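Hortensia Bravo has been selling people on four-day weeks for six years, and she has an answer ready for almost everything. I went to her office in Retgate with a list of doubts and left with most of them.

Her firm, Odukoya, signs up small employers, cuts a day from the schedule and keeps pay the same. "Output holds," she told me. "Sometimes it goes up." I asked who measures it. "The managers do." The same managers who agreed to the plan? She smiled. "They have no reason to fool themselves."

I can think of a few. The fee is one.
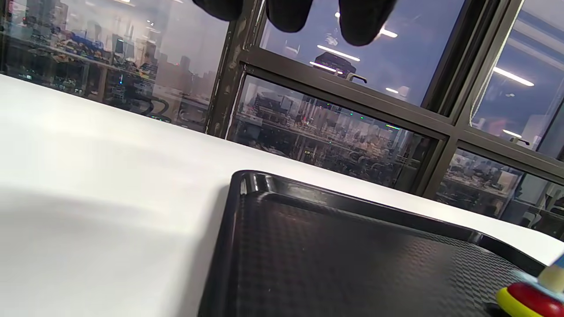 Her favorite case is a billing company in Firndale with 200 employees. Sick days fell in the first year, she said, and fewer people quit. When I asked for the second year, she said the numbers were "still being cleaned up." The first year ended a good while ago.

Lautaro Iturra worked there until last July. He liked the extra day off, up to a point. "They took out a day and left the work in," he said. "I was at my desk by 7 and ate lunch over the keyboard. My wife asked what I'd won."

Bravo didn't dispute that. "The first months are hard. People have to learn to drop things." Which things? "Meetings, mostly." Iturra says he had one meeting a week and rather liked it, as he got to sit next to a window.

I asked her whether any client had gone back to five days. She said two had "paused." I asked for their names, and she said she'd have to check with them first. I've called twice since.

Odukoya's own staff, by the way, work Monday through Friday.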